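Kandier Forums > Manipulation > Data collection

Wrist cam demos for dish rack loading – how picky are you about grasps?

clotport_dan_not
Posts: 109

Hey all, been lurking a while and finally have something to ask. I'm putting together demonstrations for a policy that does one job: put mugs into a wire dish rack. I drive the arm by hand with a leader arm and record the wrist camera, joint positions and gripper opening. So far I have 609 episodes on disk and I've marked 500 of them as keepers.

My trouble is with the other 109. Most of them aren't failures. The mug gets to the rack fine. I tossed them because the grasp was "ugly" – too far down the body, or the mug ended up sideways when I meant to have it upside down, that kind of thing. Now I'm looking at the pile and wondering if I threw away the good stuff.

Typical one from the maybe pile:

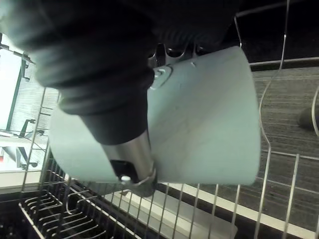
Wrist view, mug sideways over the rack, padded finger on the side of it.

What would you do with a frame like this in your set? I trained once on the 500 and the arm is lovely as long as the mug is where I'd have put it. Move it a little and it goes in, closes on whatever it finds, and then just sort of hangs above the rack thinking about life.

wirehanger

Put them back in! All of them, if the mug made it to the rack. Your policy hangs over the rack because it has never seen itself holding a mug badly. Every one of your keepers starts from a nice grasp, so the minute it gets a bad one it's in no man's land.

I did the same thing with bowls on a Flesard arm last November and wasted two weeks blaming the network.

mossgarden7

Going to disagree a bit. "All of them" is how I ended up with an arm that grabs sideways on purpose. If a fifth of your demos show a sloppy grasp, it learns that a sloppy grasp is a normal thing to do, and it'll do it even when the mug is sitting there perfectly.

What I want to know is what happens AFTER the ugly grasp in those episodes. If you corrected it (turned the wrist, set it down, grabbed again), keep it, that's gold. If you just muscled it into the rack at a funny angle, leave it out.

clotport_dan_not

Mixed. I'd guess more muscling than correcting, I'm afraid. I was going for speed in the early sessions and it shows.

Also should have said: the mug is the same pale green-gray one in most of the episodes. I like it, it's matte, the camera handles it well.

wirehanger

Same mug most of the time is a bigger deal than the grasps, imo. Go raid a thrift store. Glossy ones, dark ones, one with a stupid handle. You're teaching it that mug.

And @mossgarden7 – a fifth is only a problem if the ugly starts look just like the clean starts. If the mug was in a weird place to begin with, the weird grasp might have been the right call.

mossgarden7

Might have been, sure. But he says he was rushing. A rushed operator makes weird grasps from easy starts all the time. I've watched my own recordings back, it's painful.

pallet_jackie

Coming at this from the labeling side. We stopped doing keep/toss and went to three piles: clean, recovered, and sloppy. Train on clean plus recovered. Sloppy stays on disk and you never delete it, you will want it for something (we used ours later to train a little "is this grasp any good" classifier, and it worked well enough to be worth the afternoon).

The other thing I'd look at is how much your wrist camera can see when it matters. In your picture the finger fills most of the upper left and the mug takes the middle, so what's left to aim with is wires along the bottom and the right, plus that bit with the plate slots in the lower left corner. Can YOU tell from that one view where the mug should go down? If you can't, the policy can't either. Do you have a second camera?

clotport_dan_not

Only the wrist one. I have a spare Mridha cam in a drawer that I never got to sync properly. The timestamps drift and I gave up.

And no, looking at it cold, I couldn't tell you where that mug is supposed to land. When I'm driving I look at the real rack with my own eyes, so I never noticed.

pallet_jackie

Well there you go, that's your hang. You were steering with information that isn't in the recording. Try doing ten episodes looking at the wrist feed only, on a monitor, with your back to the rack. You'll hate it. But the demos will only contain moves that make sense from what the camera saw.

wirehanger

Ooh, seconded, with the warning that your success rate will tank for the first hour. Mine did. Keep the failures in a separate folder.

mossgarden7

I'd fix the second camera before doing that. Driving blind makes you slow and jerky, and then the arm learns slow and jerky. A fixed view from the side of the rack would solve it with much less suffering. Drift is annoying but you can blink an LED in view of both cameras at the start and end of each episode and line them up afterward.

pallet_jackie

Slow and jerky is fixable though, you can smooth or resample. Missing information you can't get back. But yes, if the Mridha can be made to behave, do that first.

clotport_dan_not

OK, plan for this week: re-sort the 109 into recovered and sloppy, get the LED thing going with the second cam, and buy some uglier mugs. Then a fresh batch with both views. I'll try a few with my back to the rack too, just to see how bad it is.

One more question while I have you. The background in my wrist view is always the same – same carpet, same window side, all of it. Worth moving the rack between sessions or is that overkill?

wirehanger

Move it. Turn it a bit too. Takes a minute and I've never regretted it. Run some in the evening while you're at it, a bright window on one side is going to look very different at 8 pm.

mossgarden7

On this one we agree, lol. Write down which sessions were which, though. I didn't and I'm still sorting.

clotport_dan_not

Will do. Sorting the first folder tonight, will post the split when I have it.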